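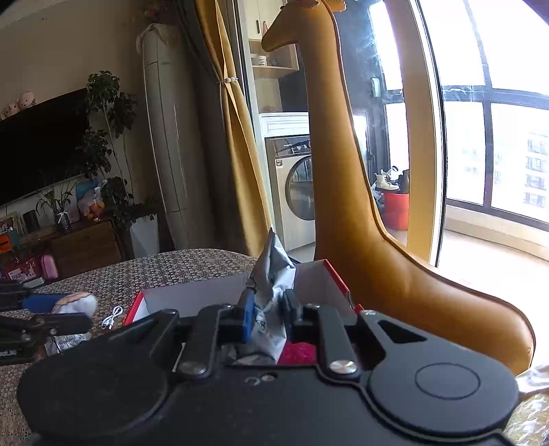

Grey bag, red-edged box with white inner walls.

The Curkham weir gauge

The gauge at Curkham was a steel staff bolted to the left abutment of the weir, marked in centimetres, with a stilling well behind it. The float in the well was connected by a beaded cable to a shaft encoder. The encoder sent a level to the office at Vorenon every fifteen minutes. Once a month somebody drove out, read the staff by eye, and wrote the two levels side by side in a logbook. If they differed by more than three millimetres, the encoder was reset to match the staff. The staff was always taken to be right.

The hydrographer had done the run for eleven years. It took in nine stations, and Curkham was the last of them, at the end of a gravel road that crossed the McKinnon property by two gates. The rule for the gates was to leave them as found. She had found the first one open and the second one shut on every visit but one.

The property had been sold in the autumn. The house was empty and the tank stand had been taken down. The second gate was shut.

She parked on the hardstand above the weir and wrote the date in the logbook, 27/07/2022, and under it the time, the weather and the battery voltage. The voltage was normal. She read the staff from the lower step, with one hand on the rail, waiting through several small waves and taking the middle value. It was 832 millimetres. She climbed up, unlocked the instrument shelter and read the encoder, which said 832.

She wrote both numbers down and looked back through the book. The differences for the past two years were one, zero, two, zero, one, one, and so on. It was a good station. The cable had been replaced once and the float never.

The letter from Vorenon was in the door pocket of the ute. It said that Curkham would be discontinued at the end of July, that the level could be adequately estimated from the stations upstream and downstream, and that the equipment was to be recovered where practical. The staff was to be left in place. There was a form attached for the equipment, with a line for each item and a column for its condition.

She began with the flow measurement, which was not on the form but was on the schedule. The tagline went across at the usual section, forty metres below the weir, where the bed was gravel and reasonably even. She waded it with the current meter on its rod, stopping at each mark on the line, setting the meter at six tenths of the depth and waiting out the count. The water came to her thighs in the middle. It was cold enough that she lost some feeling in her left foot, where the wader had a patch that had never sealed well.

At the far bank she turned around and did it again coming back. The procedure asked for one crossing. Two was her own habit. The first crossing and the second agreed to within two per cent, and when she worked the mean and plotted it against the level it fell on the curve, slightly to the right, where the last four had fallen.

The curve had been drawn by the man before her. He had plotted by hand until he retired, and the original sheet was still in the shelter, in a plastic sleeve pinned to the back of the door. It had 81 points on it. The lowest was from a drought in which he had measured the river with a bucket and a watch at the notch of the weir. The highest was from the flood, at night, from the old bridge, with the meter on a cable and a lead weight under it. Beside that point he had written 1339 in pencil, and beside the number a question mark.

Nobody at the office had liked the question mark. When the sheet was entered into the computer, the point was given the same weight as the others, and the upper end of the curve was drawn through it. Every flood estimate made for the town since then rested on that one mark. She had asked him about it once, at his send-off, and he had said that the cable had been at an angle and he had corrected for the angle, but that he had read the angle by torchlight and had been frightened at the time. He would have put it at up to ten per cent either way. Then someone had come over with a plate of sandwiches and he had talked to them about his caravan.

The bridge had gone in the following year. There was no other place to measure a flood at Curkham, and no flood had come close to that one, so the point could be neither improved nor thrown out.

She took the sleeve down from the door and put it on the passenger seat.

The encoder came off its plate with four screws. She capped the connector, wrapped the unit in a towel and wrote "good" in the column. The logger came next, then the regulator, then the battery, which she carried up to the ute in two stages with a rest on the steps. The solar panel had a crack across one corner and had had it since before her time. She wrote "fair". The antenna bracket was rusted to the mast. She put oil on it and left it.

The float was harder. It sat at the bottom of the well, four metres down, and the counterweight had to be held while the cable was taken off the wheel. She had always done this with somebody else. She tied the counterweight to the door hinge with cord, lifted the cable clear and drew the float up hand over hand. It was a copper drum the width of a dinner plate, green on the sides and bright in a band where it had rubbed against the pipe. She had expected it to be heavier. She laid it on the grass and looked at it for a while, then found the line on the form, which said "float, plastic". She crossed out "plastic".

With the lid of the well off she could see the water in it. It was still, as it was meant to be. The intake was a narrow pipe, sized so that the waves outside were damped and only the level came through. On the other side of the concrete the river was going over the weir with a fair amount of noise. In the well there was a disc of sky with the edge of her hat in it. When she had first been trained, at Itach, the instructor had said that a stilling well was the simplest instrument on the river and the one most often built wrong. The class had been shown several wrong ones.

She put the lid back and tightened the bolts.

The bracket had loosened by then. It took the large spanner and some hitting. She wrote "poor" against it and put it in the tray with the mast clamps.

By two o'clock the shelter was empty apart from the shelf, a wasp nest and a jar of desiccant that had turned pink. She ate lunch sitting in the doorway. A pair of ducks came down over the crest of the weir one after the other and went on round the bend. She did not hurry lunch. The office was used to her being late from Curkham, and had long ago stopped asking for an arrival time.

Afterward she went down to the lower step and read the staff again. There was no need to. There was no encoder to compare it with and no column for a second reading. It took a minute or so to settle on a value, as the wind had got up and was pushing the water against the abutment. She made it 831.

She opened the logbook and considered the page. The instruction for a closed station was to rule a line under the last entry, write "station closed", and sign. She ruled the line. Then she wrote the time and the level under it, in the proper columns, and in the column for the encoder she put a dash. She wrote "station closed" beneath that and signed.

There were blank pages left, enough for several years. She stood in the shelter with the book and the pencil on its string. Closed books went to the archive at Vorenon, where they were boxed by river and kept for a period set out in a schedule. The letter had not mentioned the book. The form did not have a line for it.

She cut the string, kept the pencil and put the book in with the plotted sheet. After some thought she tore a clean page from the back of her own notebook and pinned it where the sleeve had been. On it she wrote the height of the gauge zero above datum, the location of the two benchmarks, one of which was under a blackberry bush and could not be found without directions, and the distance from the weir to the measuring section. She added that the bed at the section was good footing except near the right bank. Against the flood she wrote the figure with its question mark, and under that, "angle read by torchlight, plus or minus ten per cent".

She locked the shelter. The key was on the form, so she put it in the envelope with the others.

The first gate was open. Somebody had shut the second behind her, or she had shut it herself, and she stopped and got out and undid the chain, drove through, and did it up again on the other side. The road ran along the river for a kilometre after that. The level looked to be the same.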